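Junano Chair Notes

README and data card
Last updated Jan 11, 2026
Kept by Nisreen Obeidat, with a great deal of help from Ruba Chamoun and Tarek Zein

Hello, and thank you for opening the README before the spreadsheet! Junano Chair Notes is a table of short written notes on the office chairs we sit in at work: how each one is set up, how it feels after a morning and after a whole day, what has been changed on it, and what its sitter would like changed next. There are 146 notes on 73 chairs. It's a small thing, but it has saved us a good deal of grumbling, and a few people at other offices have asked for a copy, so I've tidied it up and written down how it works.

How it started

Last October we moved desks, and the chairs went wherever the cart happened to stop. For weeks afterward people were sitting in chairs that had been set for someone else, and Ruba (who is a good head shorter than most of us) found herself in one with the seat so high that she kept her feet on a box of printer paper. She wrote down everything that was wrong with it on the back of an envelope and left it on my desk. I typed it up, Tarek asked if he could add his, and by the end of the week the spreadsheet had a name.

The name comes from the project we were all working on at the time. It has no deeper meaning than that, and I'm a little fond of it now.

What's in the folder

chairs.csv
One row per chair. This is the list you want if you're trying to find out which chair is which.

notes.csv
One row per note. Every chair has a first note, and most have at least one more. A few have several, and you can guess from that which chairs have been giving trouble.

words.txt
A short glossary of the words we settled on, so that "back" doesn't mean three different things in three different rows. Please read it once. It takes as long as a cup of tea.

old/
The earlier versions, including the typed-up envelope. I can't bring myself to delete them.

Columns in notes.csv

There are six, and I've resisted all requests for a seventh.

chair
The short name of the chair, written in pencil on a bit of tape under the seat. If the tape has come off, look in chairs.csv and match by color and arms, then put new tape on.

when
Morning, midday or end of day. We tried clock times and everyone made them up.

part
The part the note is about: seat, back, lumbar, arms, base, casters, or whole chair.

set
How the part was set when the note was written. Plain words are fine. "Arms all the way down" is a perfectly good entry, and so is "lumbar pad a hand's width above the seat."

feel
How it felt to sit in, in the sitter's own words. I don't correct these beyond spelling. One of my favorites says only "like a bus, but a nice bus."

next
What the sitter would like to try. Leave it blank if you're happy.

A few sample rows

chair: Heron
when: end of day
part: lumbar
set: pad as low as it goes
feel: fine while I'm typing, presses on my belt when I lean back to read
next: move up two clicks

chair: Plum
when: morning
part: arms
set: raised, turned in a little
feel: lovely for my elbows, but the arms bump the desk and I end up sitting too far away
next: lower until they slide under

chair: Barnaby
when: midday
part: casters
set: not adjustable
feel: one of them sticks, so I go in a curve when I push back
next: clean out the hair and thread, then try again

What the notes mostly say

I've read through the whole lot more than once, usually on a quiet afternoon, and the same few things keep coming up.

The first is the lumbar support. People write about it more than any other part, and they disagree about it cheerfully. A pad that sits in the small of one person's back pokes the next person in the ribs, and some of our sitters would happily do without one altogether. If a chair has a pad that can be moved, move it before you decide you dislike the chair. Sit all the way back first, with your hips touching the backrest, and then slide it until you feel it fill the hollow without pushing. Many of the unhappy notes come from people who had set the pad while perched on the front half of the seat. I did precisely this for most of a month.

The second is mesh against padding. Mesh backs get kind notes in warm weather and slightly cross ones when the heating is struggling. Padded seats get kind notes in the morning and mixed ones by evening. Tarek believes the ideal chair has a mesh back and a padded seat, and he has written this in the feel column so often that I've asked him to stop, because it isn't a feeling.

The third is armrests. Chairs with arms set too high make people hunch, and most of the people hunching don't notice until a colleague points it out (gently, please). If your shoulders are up near your ears, let the arms down. If they won't go down far enough to clear the underside of the desk, swap with somebody at one of the taller tables. There's nearly always someone willing.

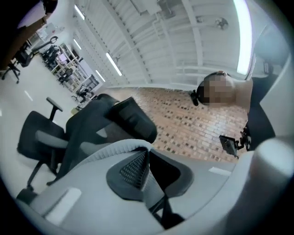
The fourth, and it's a smaller one, is what happens to a chair when it gets borrowed. Chairs wander. Someone pulls one over for a chat, two people look at one screen, a meeting runs over and needs another seat, and by evening a chair has been lowered, tilted and left at a desk that isn't its own. Nobody means any harm by it. What helps is to leave the height lever alone when you're only borrowing for a few minutes, and to roll the chair home when you get up. If you do change something and can't remember how it was, look it up in notes.csv! The set column has rescued me more than once, and Ruba swears she can put her chair back to rights in less time than it takes her computer to wake up.

How to add a note

Sit in the chair for at least an hour first. First impressions are usually about the seat cushion and very little else.

Open notes.csv and add your row at the bottom. Please don't sort the file. If you need it sorted, make a copy and sort that.

Use the words in words.txt for the part column. In the feel column, use any words you like, as long as you'd be comfortable having the person at the next desk read them.

Write one part per row. If the seat is wonderful and the arms are dreadful, make two rows.

If something is broken, as opposed to uncomfortable, write the note and also tell me in person. A cracked base or a backrest that lets go shouldn't wait for someone to open a spreadsheet. Turn the chair to face the wall in the meantime so that others know to leave it.

Who wrote the notes

The notes were written by the people who sit in the chairs, and by visitors who stayed long enough to have an opinion. Names aren't recorded, and we don't write down anyone's height or weight either. That was a choice we talked over at some length. It would make the notes more useful in certain ways, and it would also make people less willing to write them. Where a sitter has volunteered something like "I have long legs," I've left it in.

What it's good for, and what it isn't

It's good for finding a chair that might suit you, for putting a chair back how it was, and for deciding what to ask for when old chairs are replaced. Hannelore Sperling used it to choose the seating for her own little office and told me she'd have bought the wrong arms without it, and I've been quietly pleased about that ever since.

It isn't medical advice. If your back hurts, please see someone who knows about backs. It also isn't a fair comparison of one model against another. Some chairs have been sat in by many people and some by one person with strong views, and the older chairs have had far more time to collect complaints. We've left makers' names out of the table so that no one is tempted.

The language is uneven too. "Firm" is praise from some of us and a complaint from others, and words.txt only helps so far. Read the next column alongside it and you can usually tell.

Known gaps

A handful of chairs have a first note and nothing since. The stools by the window aren't included, although Mireille Yammine has been making the case for them and I think she's going to win. The tilt tension is hardly mentioned anywhere, mostly (I suspect) for want of knowing where the knob is. It's usually under the front of the seat. Turn it a few times, lean back, and turn it again.

Using and sharing

Copy it, change it, use it at your own office, and rename the chairs to suit yourselves. If you make something better out of it, I'd love to see it. Corrections to this README can be left on my desk, and envelopes are still accepted.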